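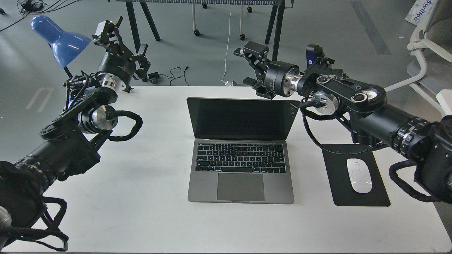 Handout 4: Comparing Grippers on a Laptop Lid

Course lead: Gizella Boros. Bench notes: Eilif Nyberg.

1. Purpose

The lid task compares fingertip shapes and controller settings on a thin hinged part. Each arm carries a parallel gripper and a camera at the wrist. The lid is moved by one arm. The other arm is parked with its fingers raised and stays there for the whole trial.

2. Approach

Bring the working gripper in from the side, over the lid, with the fingers closed to the preset width. Stop above the surface and read the wrist camera before going lower.

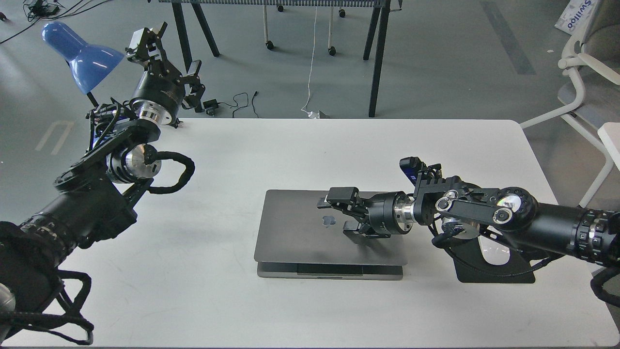 Descend at 20 mm/s until the force threshold trips. The Warkar controller reports contact late at higher speeds, so keep this value for all runs. Log the height at contact. If it differs from the reference by more than 14 mm, abort and repeat the hand-eye calibration.

3. Partly open lid

A lid standing slightly off the base is the harder case. It gives way under the fingers, and the force signal rises slowly. Set the sampling rate to 200 Hz and record wrist torque as well as finger position.

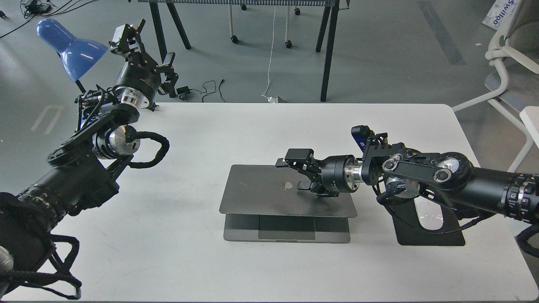

4. Reset between trials

Retract both arms before touching anything on the table. Close the lid by hand, square the laptop to the table edge, and check that no cable loop lies over the mouse pad where the forearm will pass.

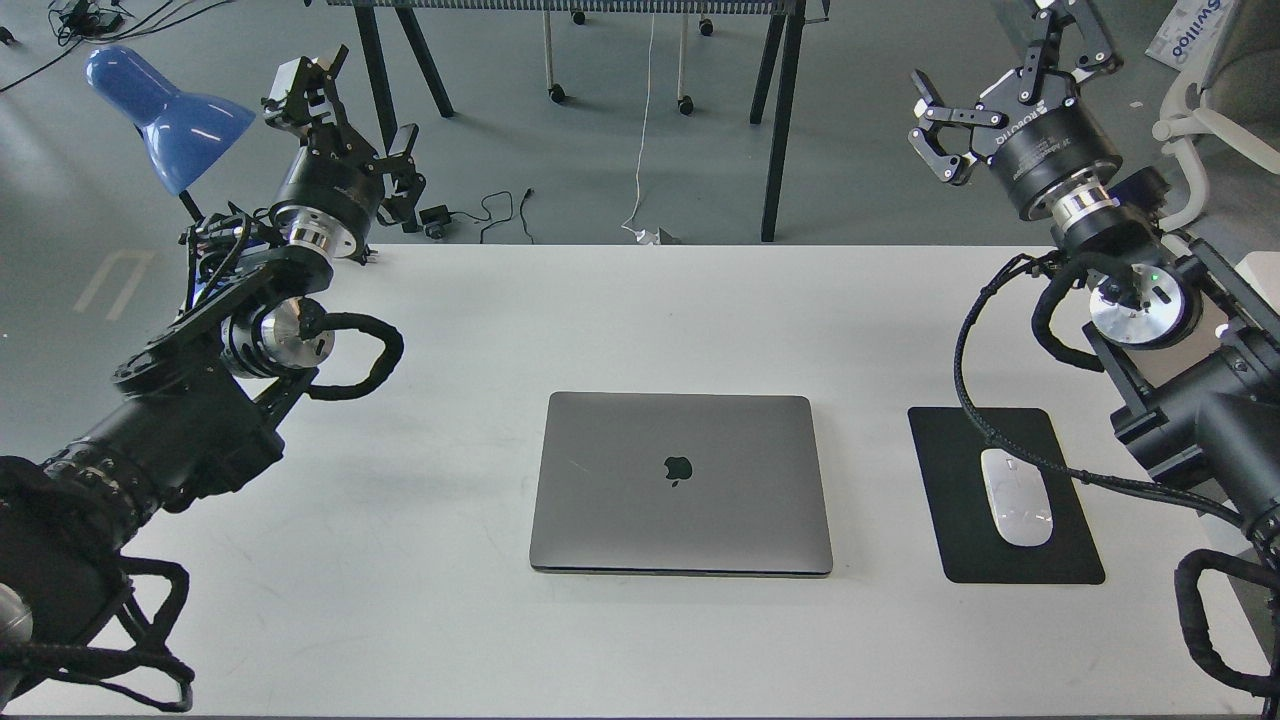 Why is the second arm left powered during a one-arm trial?
Its holding current adds noise to the shared supply, and the two-arm trials in March will have the same noise. Switching it off would make the two sets of logs hard to compare.

Send logs to Suqin Liao in the Kashyap format.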